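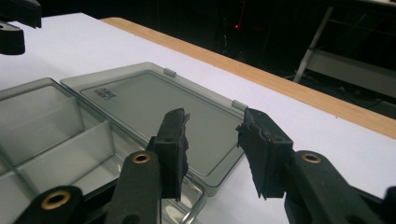
Handling practice meeting, June
Minutes by Higinio Olvera (I drew the short straw again, so you get my version)

Present: the Bastholm bench crew, both people from Somstead, Mahlangu on the phone line for the first half, and me.

We got going at 2 with the coffee still brewing. I'd asked everybody to read the draft practice sheet beforehand and most of you had, thank you! Last month's minutes were accepted with one fix: I wrote that the pad rule applied to "all grippers" and it should have said hand-held grippers only. The arm-mounted ones stay under the old sheet until we get to them.

1. Finger pads

This one ate up the most time. The draft says to change a pad "when worn," and the Bastholm folks pointed out (fairly, I think) that everybody has their own idea of worn. One person swaps a pad at the first rough spot, the next one keeps going till there's hardly any foam left. I said I'm probably in the second group and got some looks for it.

What we settled on, after a lot of back and forth: roughness on the face of the pad is okay. A tear at the edge gets written in the log and the pad stays on for the rest of the session. If the tear reaches the gripping face, or if you can see the finger through the foam, change it before the next run. And change both pads together, always, even if the other one looks fine. Somstead wanted a fixed number of cycles on top of that and suggested 270. I'm not against it, but we don't have any counts to back it up, so it goes in as a trial number and we'll see whether it makes sense.

2. Lids and hinged boxes

The draft had one line on this and it was too thin. Hinged organizer boxes are a pain, because the lid can be all the way back, half up, or shut, and people were starting runs from whichever way the last person left it. New wording, which I read out and nobody objected to:

"Before a run, set the lid by hand to the position named on the task card. If the card says open, the lid lies flat on the table and stays there until the run begins. Check the latch or handle is free and not trapped under the box."

Mahlangu asked whether we should be pushing down on clear plastic lids with the gripper at all. Good question, and we didn't have a great answer. For now: close from the rim, don't press on the middle of the panel, and stop if the plastic starts to bow. Dividers are not to be used as a gripping point. If a task card asks for that, send the card back to whoever wrote it.

3. Table edge

Short one. Keep the item far enough in that an open lid sits fully on the tabletop. Somebody wanted tape lines. I'd love tape lines, but we tried them in the spring and the corners kept lifting and sticking to things, so we're leaving it to good sense unless someone finds a tape that behaves.

4. Two people at one table

We agreed that when two grippers are in use over the same table, one person calls the start and either person can call a stop. A stop means hands still and fingers open, and you don't finish the move you were in the middle of. I know that's annoying when you're an inch from done! It still counts. Bastholm will add it to the newcomer talk, and I'll put it at the top of the sheet where it can't be missed.

5. The log

We have 14 entries from last month and I could read maybe half of them. Please print. Please also say which finger, left or right, as seen by the person holding the tool. We lost a good ten minutes to figuring out whose left was meant.

Flinonholm sent over their own log form and it's nicer than ours, with a proper box for pads. We'll borrow the layout with their okay.

To do

Me: rewrite items 1 and 2 and send the sheet around.
Bastholm: newcomer talk, plus order more pad foam.
Somstead: keep a cycle count on two grippers till we meet again.
Mahlangu: look through the task cards for any that say to grip a divider.

Held over: cleaning the pads (we never got there), and whether loose parts stay in the compartments while a lid is being worked. Bring opinions on that second one, I've already got mine.

We wrapped up after roughly 30 minutes over the planned time. Same room next month, and I'll bring the printed sheets.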